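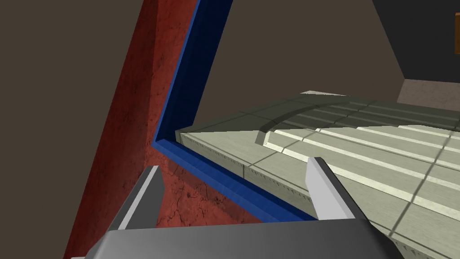 *Figure 3. Two-finger gripper and red panel, computer-rendered view.*

## Section 3: Returning the Car to Service After Storage

Applies to the Plerkow Dirari roadster with the 1,841 cc four-cylinder engine and twin Lutska carburetors. Revised February 28, 2019.

The procedures in this section apply to any car that has been out of use for one winter or longer. Cars stored for more than two years must also have the fuel tank removed and inspected by a qualified shop. Owners of cars fitted with the Hrnčiar supercharger should read the supplement supplied with that unit before beginning.

**Caution:** Do not attempt to start the engine before completing 3.1 through 3.3.

### 3.1 Preparing the Car

1. Park the car on level ground with the front wheels straight. Set the parking brake and chock both rear wheels.
2. Remove the cover and any plugs or bags fitted to the exhaust outlet and carburetor intakes.
3. Open the hood and secure both leather straps behind the prop.
4. Inspect the engine bay, the air ducts, and the space behind the seats for nesting material. Check the wiring loom along its full length, including the section that passes behind the battery box.
5. Examine the fan belt, radiator hoses, and fuel hoses. Replace any that are cracked, hardened, or swollen.
6. Refit the battery, which should have been charged off the car. Connect the ground cable last.

**Note:** Cars built before June of the first production year were wired positive ground. A brass plate on the battery box shows the polarity. If the plate is missing, trace the cable from the chassis to the battery terminal before connecting a charger or any electrical accessory.

### 3.2 Fluids

1. Place a drain pan under the engine sump and remove the drain plug. Allow the old oil to drain completely.
2. Clean the plug, fit a new copper washer, and reinstall the plug.
3. Replace the oil filter element and the rubber ring in the filter housing. Confirm that the old ring has been removed from its groove. Two rings fitted together will leak under pressure.
4. Refill with the grade of oil given in the lubrication chart.
5. Check the gearbox and rear axle levels with the car standing level. Both are filled through a plug in the side of the casing. The level is correct when oil just reaches the lower edge of the hole.
6. Drain the cooling system at the radiator tap and at the tap on the engine block. Refill slowly with a mixture of coolant and clean water, leaving the heater valve open.
7. Drain any fuel left from storage into an approved container and add fresh fuel.

**Caution:** Gasoline vapor can ignite at a considerable distance from the tank. Work outdoors or with the garage doors fully open, and switch off water heaters and other sources of flame.

**Note:** The engine block tap may become blocked with sediment. If no coolant appears when the tap is opened, remove the tap and clear the passage with a length of soft wire.

### 3.3 Priming the Engine

1. Remove all four spark plugs and lay them out in cylinder order.
2. Put a small amount of clean engine oil into each cylinder and leave it to stand for one hour.
3. With the gearbox in neutral, turn the engine by hand using the starting handle. It should rotate smoothly through two complete turns. If it binds, stop and refer the car to a shop.
4. Confirm that the ignition is off and the coil lead is disconnected. Turn the engine on the starter in short bursts until the oil pressure gauge begins to rise. Allow the starter to cool between bursts.
5. If compression is to be tested, the test may be carried out at this point with the throttle held fully open. A sound engine will show around 130 psi in each cylinder. Readings taken soon after oil has been added may be higher than normal and should be checked again once the car has been driven.
6. Clean the spark plugs, set the gaps, and refit them. Reconnect the coil lead.

### 3.4 First Start

1. Switch on the ignition and wait for the ticking of the fuel pump to slow.
2. Inspect both carburetors and every fuel joint for leaks. If fuel runs from an overflow pipe, switch off and clean the float valve on that carburetor.
3. Pull out the choke control fully and operate the starter.
4. When the engine fires, return the choke gradually until the engine runs evenly. Do not race the engine.
5. Watch the oil pressure gauge. If no pressure is shown within a few seconds, switch off at once.
6. Let the engine reach normal temperature, then switch off and allow it to cool completely. Check the coolant level and top up as required.

**Caution:** Never remove the radiator cap while the engine is hot.

Light smoke from the exhaust is normal while the oil added in 3.3 burns away. Smoke that continues after the engine is fully warm should be investigated.

### 3.5 Brakes, Wheels, and Tires

1. Release the parking brake with the wheel chocks in place. Raise one wheel at a time, supporting the chassis on a stand, and check that each wheel turns freely. Reposition the chocks as needed so that at least one wheel on the ground remains chocked.
2. Inspect the brake hoses and the inside face of each wheel for signs of fluid.
3. Replace the brake fluid if it is dark or if its age is unknown. Bleed the wheel farthest from the master cylinder first.
4. Check the tires for flat spots and sidewall cracks. Inflate them to the pressures shown on the door pillar label.
5. On cars with bolt-on steel wheels, tighten the wheel nuts in a diagonal pattern to 70 lb-ft. On cars with wire wheels, check every spoke for looseness and tighten the center nuts with the hammer from the tool roll.

**Note:** The center nuts are marked with the direction of tightening. Left and right nuts are not interchangeable.

### 3.6 Road Test

Choose a quiet route with space to stop safely. Test the brakes at walking speed before leaving the property, then drive gently until the gearbox and rear axle are warm. On return, look under the car for fresh leaks, recheck the wheel nuts, and enter the mileage and date in the service record at the back of this manual.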